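THE CHORE REPORT
May

Readers keep asking when they can stop doing things around the house. The short answer is that I wouldn't throw out the broom. The longer answer has to do with snacks.

Putting the groceries away is the chore I get the most mail about, 213 letters at last tally, most of them from people with teenagers. It sounds like an easy one. You take a thing out of one place and put it in another place, and you don't even have to be polite to it. A machine should love this work.
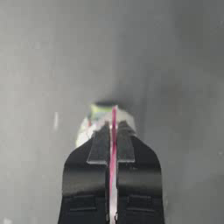
Two fingers, one small pale item, and a pink stripe down the middle.

The trouble is that groceries were designed by people who hate robots. A can is fine. A box is fine. Then you get to the bag of chips, which is mostly air and has a different shape every time you look at it. Squeeze too little and it slides away. Squeeze too much and you've made crumbs, and I can do that at home for free.

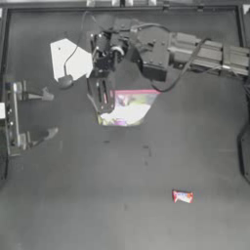 My own pantry has 14 items on the snack shelf, and I timed myself putting them back after the last cleaning. It took under a minute, including the one I ate. I'm not bragging. I've had decades of practice and two hands with five fingers on each. Give me a single black finger against a big shiny bag, with a candy bar lying off by itself on the gray floor, and I would want a lot longer and probably a lawyer. So I have some sympathy for the hardware, if less for the brochures.

Speaking of which, the Clollel people have a countertop arm listed at 2,499 dollars, and their leaflet says it "assists with tidying." I have a nephew who assists with tidying. The Varik leaflet is more careful and talks about "supervised sorting," meaning you stand there and watch.
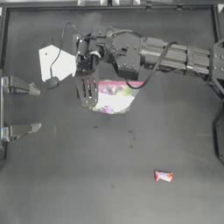
And standing there is still work. If I have to stay in the kitchen while the bag gets moved, I might as well move the bag and have the rest of the evening. Shops with a long shift to fill may feel differently, and Ercombe tells me its stockroom trial goes on through the summer. I'll report back when they let me in. Until then the broom stays where it is, behind the pantry door.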